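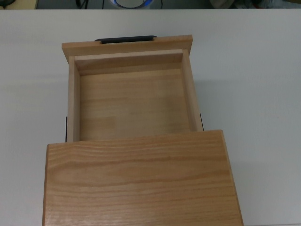

How long does mixed shellac keep once the flakes have dissolved?
Six months if the jar stays cool and dark, and a good deal less on the shelf over the radiator, where ours has been living since September.

Dec 11, 2025

Cold and bright this morning, the heating took its sweet time, and I spent the first hour in my coat, sorting out the finish cupboard. I had meant only to find the amber jar for Séverine, who wants a warm colour on her frames before the holidays, but once I'd started opening lids it seemed a shame to stop. A few of these jars have no date on them at all (my writing on one, I'm sorry to say, so I can't scold anybody).

I put a drop from each on a scrap of glass and left them by the window while I made tea. The newest blond was hard in no time and flaked off under my thumbnail the way it ought to. The September jar was still gummy at lunch, and when I came back after sweeping up it took a fingerprint as neat as you please. Out it goes. I know it feels wasteful, and Ye-seo did ask very nicely if it could be used on the insides of things where no one looks, but old shellac that won't harden doesn't get any better for being hidden, and whoever opens the thing next summer will find their papers stuck to the bottom.

Made up a fresh batch, then. 156 grams of the Besby dewaxed flakes, run through the old coffee grinder in short bursts so they didn't warm up and clump, and then a litre of alcohol on top. That makes a light cut, lighter than Sioned likes, but I would much sooner put on five thin coats than fight with two thick ones, and she can let hers thicken up with more flakes if she wants it. I swirled the jar whenever I walked past. There was the usual sulky lump on the bottom for most of the day, and I gave it a poke with a chopstick in the afternoon and it came round.

Strained through a paint filter and then through a bit of old cotton pillowcase. The pillowcase is the better of the two, to my mind. The filter let through the fine grit that shows up as little pips in the second coat, and then you're sanding out something you should never have put in.

Tried the fresh batch on maple offcuts with the rubber Hiyori made up last week, wool in the middle and linen round it. Lovely thing, holds a charge much longer than mine does. First coat dry to the touch in 11 minutes with the fan off. I did start a board with the fan on and got a faint cloudy bloom along one edge, which I put down to the moving air chilling the surface and drawing damp onto it. A wipe with plain alcohol cleared it nicely. Fan stays off for shellac from now on, please, and the window open a hand's width for the fumes.

Joyce rang about the Transka order. They have the seedlac back in stock but only in the big bag, and I said to hold off until we know whether anyone besides me is going to use it. It's a messy business, all twigs and bug bits, and it wants a week of settling, but the colour on cherry is so beautiful that I keep wanting to talk people into it!

Left to do:
Labels on every jar, with the date mixed and the cut. Masking tape is fine, just put it on the glass and leave the lid bare, as the lids get swapped.
Move the whole lot down to the low cupboard by the back door.
Second and third coats on the maple, then leave it alone overnight before rubbing out.
Ask Séverine if she has seen the good pumice. The tin is here and the pumice isn't.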